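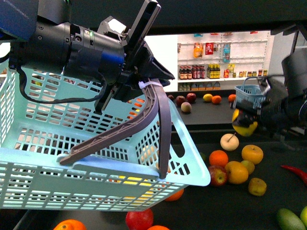

Head view: fingers hooked over the rim of the blue basket, fruit under it.

January, 4:10 p.m., Rurngate bench

Basket data is finally in a shape I like! Margareta's idea was to split the basket episodes from the fruit picks and train with two separate gripper-width ranges. We have 400 episodes of fruit now and 100 of the basket, and the new Clateck policy trained on both in one go.

Held-out check with 40 starts is next. I want the tilted-basket starts in there too, they're the fun ones.

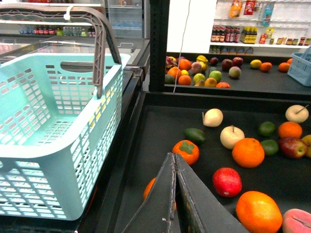
Wrist view over the near tray, fingertips almost touching.

Love how much the wrist view gives us here. Persimmon vs. orange is a nice hard pair, so keep both in the tray. Sointu wants to try dropping the head view for the last stretch of each reach (roughly 2 seconds). Config is in the Mocanu folder.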